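Frequently asked questions about the floor

Drurnusley Rooms, upstairs hall. Last changed 9th November.

Is the floor real wood?
Yes. We get asked this more than anything else, usually by people who are already kneeling on it.

Can I wear shoes?
Soft soles, yes. Heels, cleats and anything you have recently gardened in can wait on the rack at the top of the stairs. Socks are allowed, although the polish was redone in June and the floor has been winning most of its arguments with socks ever since.

I want to put tape down. Which kind?
Painter's tape, the low-stick sort, and take it up the same day. Duct tape leaves a gray stripe that takes an evening and a plastic scraper to get off. There is one by the window from a badminton group that no longer returns calls.

Can I move the furniture?
Yes, if you lift it. The folding tables take two people each. The piano takes 6 and a good reason, so please leave it where it is.

Is there a piano?
There is the outside of one. The tuner has been to see it and was very kind about it.

How do I clean up after my session?
Dry mop first, the wide one in the closet. If something spilled, wipe it with a damp cloth and then a dry one. Please don't pour water on the floor and push it around. A group did this with great enthusiasm last winter and several boards by the door still have opinions about the weather.

Which cleaner should I use?
The bottle marked Zornier on the middle shelf, one capful to a bucket. The unmarked bottle on the top shelf has been there longer than any of us. Leave it alone.

Why does the hall sound like that?
Wood below, a curved ceiling above and very little in between to soak anything up. One dropped pen can be enjoyed by all. If you need quiet, the rolled rugs behind the stage help, and Jernudia Choir would like them back behind the stage afterward.

What color is the ceiling?

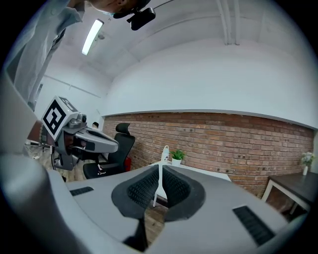
White, and it has a slight arch to it, so banners hung from one wall to the other will sag in the middle and look sorry for themselves. Hang them along the long wall, where there are hooks. No tape on the paint, please, painter's or otherwise.

Can I work sitting on the floor?
Plenty of groups do. Bring a cushion. We had a stack of them once, and we have a fair idea which yoga class has them now.

What about scratches?
Tell us. You won't be charged for an ordinary scuff — the floor has had decades of those. Gouges are another matter, and the Mokoena booking form says so in small print on the back.

I left something behind. Where is it?
In the crate under the coat hooks, with the umbrellas. We keep things for two months, apart from food, which gets a good deal less.

How do I get in?
The door code comes with your booking. It is not 2132. It was 2132 for years, and half the town still tries it.

Who do I complain to?
Tshepo Venter, who looks after bookings and reads every note left in the box by the door. Legible ones get answered sooner.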